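Forums > Shop Floor > Automation and Jobs > Hand grippers at our site, what changed for us

14 replies | 73 shares

**markis_nights**
We've been on the hand-held grippers since June and I want to hear from other places doing the same. Our company, Luker, used to have us packing small orders. Now part of each shift goes to recording tasks with the grippers so the robot arms can be trained on them later. You pick things up, put them down, start over. Same hourly rate as packing.

My hands are fine but my wrists are sore by the end of a block. The blocks are 20 minutes, then you swap with your partner. Is that normal elsewhere?

We do it upstairs and downstairs, wherever there's a table free. People are still going past to the shelves and the desks while you work, so you learn to tune them out.

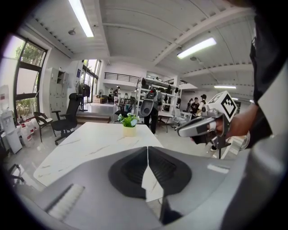 The other change is talking. Packing was a job where you could chat all shift. With the grippers you have to watch what your fingers are doing, and if you drop something the take gets marked and you do another. By the end of a block I've said maybe ten words.

**entili_fan**
Ours are 20 as well. We asked for a longer break between blocks and got it after the second time of asking. Put it in writing.

For the wrists, keep your elbows in and don't squeeze all the way when you don't need to. Most new people squeeze like they're cracking a walnut.

**Jultik44**
I don't get why anyone signs up for this. You are teaching the thing that takes your job and they aren't even paying you extra. We had almost 4000 takes from one crew before anybody asked what happens to the packing line once the arms are running.

**markis_nights**
We did ask. The answer was that the line stays through next year and after that they'll look at it. I didn't love that answer. But the packing work was dropping off before the grippers came in, so I can't blame it all on them.

**Jultik44**
"They'll look at it" means no.

**qpillai**
Qistina Pillai here, I run a shift at a different company. I disagree with Jultik on part of this. Two of my packers moved over to checking takes and fixing the arms when they jam, and both got a raise for it. That's 2 people though, out of a bigger crew, and I won't pretend there was a spot for everyone who wanted one.

What I'd push for is getting the training offer before the arms arrive. Once they're bolted down the company wants people who already know them.

**entili_fan**
Agree with that. We got ours after, and the good spots went to outside hires.

**Jultik44**
So the advice is to be one of the two. Great.

**qpillai**
The advice is to ask early and ask as a group. I know it isn't a fix.

**markis_nights**
OK, useful. I'm going to ask about the checking work this week, and about pay for the gripper blocks, which never came up when they moved us over. Any of you get a separate rate for recording?

**entili_fan**
No separate rate. We get a bit extra for training new people on the grippers, that's all.

**qpillai**
Same rate on my shift. I've asked twice.

Contact the moderators | Forum rules | Back to top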